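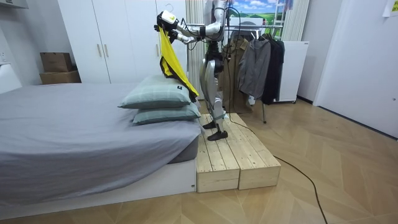
The yellow shirt at the pillow end of the bed, with the white wardrobe behind.

Small Room, Less Floor Pile: my project report

For my home organization project I picked the problem I know best, which is clothes that never make it back into the wardrobe. I wanted to see if getting a clean T-shirt off the bed and onto a hanger could become a thing I do without grumbling. My project partner, Rehema Mbwambo, wanted to fold everything instead, so we argued for most of January and then agreed to test both.

The bedroom is small and the bed takes up one whole side of it. There's no desk or table to work on, so the mattress had to be the work surface. I liked it more than I expected! A gray fitted sheet pulled tight makes a decent flat spot, and a bright shirt shows up really well on it. Pillows are another matter (things slide off them, and then you start over).

We called our hanging routine Vikitell, mostly so we'd have something to write at the top of the log sheet. You lay the shirt face up, slide the hanger in from the bottom hem, settle one shoulder, settle the other, then lift by the hook. Going in through the neck is quicker, but Rehema's older shirts already have wavy collars from it and I didn't want mine to join them.

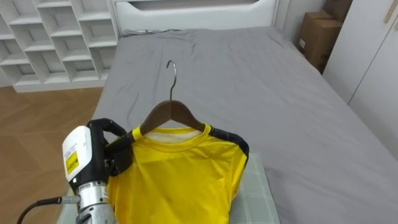
Does the kind of hanger matter for a T-shirt?
It matters most at the shoulders, where a thin wire one can leave little bumps and a wider wooden one spreads the weight out.

We kept the log for 35 shirts, all from our own laundry. Hanging won on wrinkles, folding won on space, and neither of us changed our mind much. My best time was under 60 seconds for a shirt, including the walk to the wardrobe, but only when the hangers were already out on the bed. If I had to go dig for one, I usually gave up and left the shirt where it was — so hangers first, every time.

Two shirts got dropped from the results. One was still damp, and the other had such a wide neck that it slid off whatever I put it on.

If I did this again I'd include sweaters, and I'd keep the log on paper from day one, not on my phone where half the notes ended up in the wrong list. Rehema wants to try the folding part again with a drawer divider. We're meeting Friday to sort out who writes that up.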